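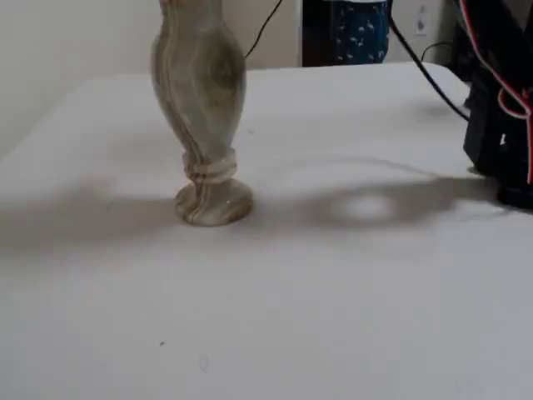
My great-aunt left me a tall stone vase and I have fallen completely in love with it, so please forgive the length of this! I'd never owned a piece of stone bigger than a soap dish before August and now I find myself reading about crystals and calcite at breakfast. It has a rounded body that narrows right down to a set of stacked rings, then a round foot like a thick disc, and the stripes run slantwise all the way round in grey, cream, tan and a sort of olive. There's a darker greenish patch on one side of the bulge that I'm especially fond of. The family has always called it "the onyx", but my brother says it's marble and that onyx is black, full stop.

So I have a few things I'd love help with.

First, is it onyx or marble, and can an ordinary person find out without chipping a bit off? I don't want to do anything to it that I can't undo.

Second, cleaning. It lived for years on a landing windowsill and then in a box, and the grooves between the rings have a line of grey fluff and old polish in them. The body wipes up beautifully with a dry duster but the duster slides straight over the grooves. My neighbour swears by white vinegar for everything, and I've also got a bottle of Lenz bathroom spray under the sink, which says "for hard surfaces" on the back. Would either be all right?

Third, can I put flowers in it? Real ones, with water. I have dahlias coming out of my ears at the moment and it seems a shame not to.

And last, where should it stand? I've had it on a white table against a beige wall and I think it looks marvellous there, all the colour in the stone comes forward. But the table isn't huge and I do have a cat (Bustier, eleven kilos of him if you believe the vet's scales, and I do). I was thinking of museum wax underneath, or maybe a felt pad, or both?

I should say I'm not after a valuation. My cousin Aldana looked through the old papers and found a receipt for 1,274 of something, with no currency on it and no shop name, so that's where that trail ends. I just want to look after it properly.

Thanks in advance, I've been reading this site since Sunday and have already learned how to get candle wax off a sideboard!

Hortensia Acuña

Filed under: Home & Garden > Ornaments and Vases > Stone, marble, alabaster

Puswood

What a lovely thing to inherit! I turn and repair stone lamps and vases as a hobby that got out of hand, so I'll go through yours in order.

Onyx or marble: your brother is half right. There is a black and white gemstone called onyx, which is a kind of quartz and very hard. But the banded stone that gets carved into vases, chess sets, ashtrays and lamp bases is usually a different stone altogether, a banded calcite, and the trade calls it onyx, or onyx marble, or sometimes just marble. So the whole family may be right at once. What you'd look for is the banding (long flowing stripes in cream, brown and green are very typical) and whether it lets light through. Wait until it's dark, put a small torch against the thinnest part you can reach and see if it glows. Banded calcite often lights up like honey, and it's a wonderful moment when it does. Most ordinary marble lets through a good deal less. Thick sections may not glow at all, so try the edge of the foot or the lip before giving up.

You may read about scratching it with a coin or dripping acid on it. Both do work as tests and both leave a mark, so please don't!

Cleaning: no vinegar. No lemon, no descaler, and no bathroom spray of any make unless the label says in plain words that it's safe for marble. Bathroom sprays are very often acidic because they're meant to shift limescale, and limescale is much the same stuff as your vase. On a polished surface you get a dull patch, and the only cure is repolishing.

What I do with grooves like yours:

Dust first with a soft, dry paintbrush. I use a 40 mm one for the body and a child's watercolour brush for the rings. Do this properly, as any grit left behind will get rubbed about later.

Lay a folded bath towel on the table and set the vase on it, upright if it's steady.

Mix a bowl of lukewarm water with one drop of plain washing-up liquid. Dip a cotton bud, press it nearly dry on a cloth, and roll it along the groove. Roll, don't scrub. Change the bud as soon as it looks grey.

Go over the same bit with a bud dampened in clean water, then dry it straight away with an old cotton T-shirt.

Old polish can be stubborn. If it's still there after two goes, leave it overnight and try again. A wooden cocktail stick wrapped in a wisp of cotton wool gets right into the bottom of a groove. Never use a bare metal point.

Do the rings one at a time. It took me a whole evening and a radio play to do my first one and I enjoyed every minute.

Don't stand the vase in the sink. These tall ones are quite often made in several pieces and joined, commonly at the narrow part, sometimes with a rod up the middle and sometimes only with glue. Warm water and old glue don't get on. For the same reason never lift it by the neck or the foot alone. One hand under, one arm round the body, and take your rings off.

If you'd like a bit of extra depth to the shine afterwards, a tiny amount of microcrystalline wax on a soft cloth, buffed off after a few minutes, does it nicely. Once a year is plenty. Try it on the back first in case it darkens the stone more than you like.
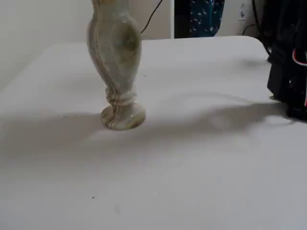 Flowers and water

I'd say no water directly in the stone. Calcite is a bit porous, the inside is rarely polished, and standing water leaves a tide line that can creep through to the outside. If there's a join it may seep there too, and you'd find out by the state of your table. Flower food is often slightly acidic as well, which makes things worse.

But you can still have your dahlias! Find a narrow glass or plastic tube that drops inside the opening. Old test tubes, the inside of a cheap bud vase, a tall olive jar if the mouth is wide enough. Pad round it with a little tissue so it doesn't knock against the stone, and fill it with a small jug after it's in. Lift the tube out to change the water. Dahlias are heavy-headed, so two or three short stems would be kinder than a big bunch. Dried grasses or bare twigs need nothing at all and look terrific with that sort of colouring.

Where to stand it

A pale table is a great choice. I'd never put banded stone on a patterned cloth, you lose half of it. Keep it away from radiators and out of strong sun through glass if you can, mainly for the sake of any glue. Side light is the thing for showing off a bulge and a set of rings: a lamp to one side gives you a soft gleam down the body and lets the ridges read as ridges. Turn the vase a little at a time until the greenish patch sits where you like it. I spend far too long doing this with mine.

As for the cat, use museum wax, four pea-sized balls under the foot, pressed down with a slight twist. Skip the felt if you use wax, as the wax needs to grip the stone and the table directly. Test that it holds by pushing gently at the widest part with one finger. Wax has a little oil in it and can leave a faint ring on bare stone or unsealed wood over the years, so if that bothers you, use the clear gel sort and renew it now and then. And set it well back from the table's edge. I don't think any wax was designed with eleven kilos of Bustier in mind.

Do come back and tell us if it glows!

Calbridge

Just use warm soapy water, it's a rock. I've had a marble one from the market for years, wash it in the bowl with the plates and it's fine. Agree about the vinegar though, I ruined a cheese board that way.

We have cats and the only thing that ever worked was putting ornaments on a shelf with nothing next to it to jump from. A bit of dry sand in a freezer bag down inside helps too if the opening's big enough, it puts the weight low down. Nice vase.

Lapidary Lil

Lovely question and I agree with nearly everything Puswood wrote. Please don't follow the plates method, especially before you know how the thing is put together.

Two small additions. To look for a join, run a fingernail very lightly up and down between the rings with your eyes shut. A join tends to feel like a hair, finer than any of the carved grooves, and the stripes may fail to line up on either side of it. If you find one and there's no movement, leave it be. If there's the slightest rocking when you hold the foot still and nudge the body, stop using it on a table with a cat and have someone reglue it. It's not usually a big job.

The other is about the sand. It's a good idea but go gently, and put it in two bags, one inside the other. I once tipped loose sand into an alabaster lamp base and was still finding it in the carpet at Christmas. Don't fill above the narrow part of the body if it's a top-heavy shape, you only want the weight down low.

Oh, and do the torch test with the curtains shut and all the lamps off. I did mine at half past ten at night in my dressing gown and shouted for the whole house to come and look.

Hortensia Acuña

Thank you all so much! I did the first ring last night with the cotton buds and it came up a beautiful cream, I had thought it was brown. The torch test will have to wait for a new battery. I've put the Lenz back under the sink and told my neighbour about the vinegar, and she wants to know if it's too late for her bathroom windowsill, which is marble. I said I'd ask, so I'll start a new thread for her.

Tagged: stone vase, onyx, cleaning grooves, museum wax, cats | 3,843 views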